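Filed under: Insolvency | Consumer debt | Opinion

The household goods line should not be a number

By Leandro Marín

Print this article | E-mail to a colleague | 13 comments

Anyone who has prepared a statement of affairs for a consumer bankruptcy in Canada will know the line for household furnishings. It sits near the top of the asset list, it requires an estimated dollar value, and it asks whether the property is exempt. In the great majority of consumer files the answer to the second question is yes, whatever goes into the first. I have come to think that the dollar value should be dropped from the test entirely, and that the provinces should exempt ordinary household contents by category, without a cap.

The mechanics first. The Bankruptcy and Insolvency Act does not contain its own list of exempt household property. Section 67 refers the question to the law of the province in which the property is situated and the bankrupt resides. Whatever a judgment creditor could not have seized under provincial execution law does not vest in the trustee for division among creditors. The result is a set of provincial schedules, most of which express the household exemption as a maximum dollar amount. The amounts differ, the indexing differs, and the standard of valuation is not always stated.

The last point causes most of the trouble. A cap is only as definite as the valuation method behind it. Replacement cost is out, since nobody proposes to bankrupt a person on the retail price of a new fridge. Fair market value sounds firmer, but a used mattress has no market. Liquidation value at auction, net of removal and commission, is the only measure that corresponds to what creditors would receive, and on that measure the contents of an ordinary two-bedroom apartment are worth very little. They may well be worth less than the cost of sending a truck.
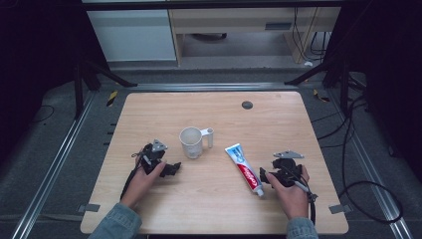 Mug and toothpaste on a table. Ordinary household contents.

The debtor, however, is rarely told which measure to use, and tends to reach for whatever number seems safe. When I was an estate administrator with the Antoniuk practice in Wirnholm, I went back through 98 closed consumer files to see what had been declared on the household line. The most frequent entry was 3,000. It appeared in files for single tenants in furnished rooms and in files for families of five. I do not suggest that anyone was dishonest. The number was a convention. It was below the cap, it looked plausible, and the person filling in the form had other things to worry about.

One file stood out because the entry was 2,854. The debtor had gone room by room with a notebook and had priced each item against online classifieds. The list ran to four pages and included a kettle. It had taken him, by his own account, most of a long weekend. The exemption outcome was identical to that of every file which said 3,000, and no creditor raised a question about any of them. If there is a case for the present rule, it has to explain what those four pages were for.

The usual case is that the cap screens for the unusual debtor: the one with an antique sideboard, a wine cellar or a signed print. I accept that such people exist and that their creditors should not go without. But the cap is a poor screen for them. An aggregate figure conceals composition. A debtor with one valuable object and little else can fall under the limit, while a large family with nothing of note can, on an incautious valuation, go over it. In the first case creditors lose an asset that could have been sold with one phone call. In the second the estate acquires a theoretical claim to bunk beds.

Of the 98 files, 13 carried a household value above the cap then in force. I looked at those more closely. In most, the excess came from the debtor having used purchase prices. The trustee's office corrected the figure after a conversation and the matter ended there. In a smaller group the debtor offered a modest sum to the estate to retain the excess, payable monthly. These payments are sometimes described as a voluntary repurchase of equity. I would describe them as a charge on people who were too conscientious to guess low. In none of the 13 was any household item removed and sold.

Svyatoslav Kovalchuk, with whom I have argued about this for several years, takes the other side. His view is that the number disciplines the debtor. A sworn figure, even a rough one, makes the deponent turn their mind to what they own, and a false one can be pursued. He also notes that a category test moves the dispute from arithmetic to adjectives. "Ordinary" and "reasonably necessary" are litigable words, and a trustee in a small office would prefer a limit that can be read off a table.

I take the second objection more seriously than the first. On the first, the oath attaches to the whole statement and would attach equally to a list of notable items. If the form asked "Do you own any single household item that you believe could be sold for more than the following amount?", the debtor would have to turn their mind to exactly the property that matters. A false answer to that question would be much easier to prove than a false aggregate. It is very hard to show that someone lied about the total value of their kitchen.
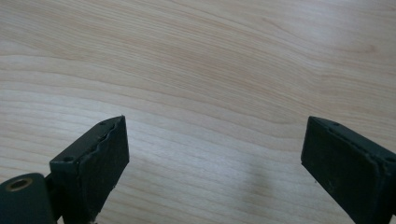 On the second, there is experience elsewhere. Australian bankruptcy law protects household property by reference to type and to what is reasonably appropriate for a household having regard to current social standards, and it names a range of items specifically. Disputes arise at the edges, as they would anywhere. The bulk of household contents never becomes an issue, and the administration of a consumer estate there does not depend on a figure that the debtor has made up. A Canadian version could be tighter. My own preference would be a closed list of categories, fully exempt, with a per-item threshold above which an article must be disclosed separately and may be realized if the net proceeds justify it.

The drafting would need some care in four places.

Electronics should be in the list by function. A schedule that says "one computer" is out of date before it is proclaimed, and the same is true of any reference to televisions by size.

Items subject to a valid purchase-money security interest should remain outside the exemption as against that secured creditor, as they generally are now. Nothing in a category test requires otherwise, and the furniture lenders would be right to object if it did.

Goods bought on credit shortly before filing need their own treatment. The present cap catches some of this by accident. A look-back rule for single purchases over the threshold would catch it on purpose, and the existing provisions on conduct and discharge would deal with the rest.

Tools of the trade should stay in their own class. There is a tendency in reform papers to fold everything into a single personal property allowance which the debtor may allocate freely. It is elegant on paper and it would put a sole-operator hairdresser in the position of trading chairs at work against chairs at home.

There is also an administrative argument, which I think is underrated. The software used in trustee offices has grown up around the number. Triltell, which we ran at Antoniuk, would not let a file proceed with the household field blank, and would flag a zero as an error. Netlow, which replaced it, accepted a zero but generated a letter asking the debtor to confirm. Staff learned to enter something unremarkable. The field was being completed for the benefit of a validation rule. I would expect both products to handle a yes-or-no question and a short free-text list without difficulty, and the interview would be shorter.

None of this would move much money. Household contents contribute next to nothing to consumer estates as it is, and dividends would be unaffected in nearly all of them. Some readers will say that a reform with no effect on recoveries is not worth a place on a provincial legislative calendar, particularly when the housing equity exemptions are in worse condition and the stakes there are far larger. I agree about the housing exemptions. They require a policy choice that governments have avoided for good political reasons, and they may go on avoiding it for a long time. The household line requires no such choice. Everyone already agrees that the beds stay where they are.

The remaining difficulty is uniformity. Because section 67 borrows provincial law, a change in one province leaves the others as they stand, and a debtor who moves before filing may find that the applicable schedule has changed with the postal code. A federal list of household exemptions, available as a floor, would deal with that. It has been raised before in connection with other classes of property and has tended to run into the view that exemptions belong to property and civil rights. A floor limited to household goods would be a modest intrusion, and the provinces could remain more generous if they wished. Failing that, a model schedule adopted by even three or four of them would be an improvement on the present table, which I still have taped inside a cupboard door and which was last correct in April.

Shares: 98 | Comments (13) | Print this article | E-mail to a colleague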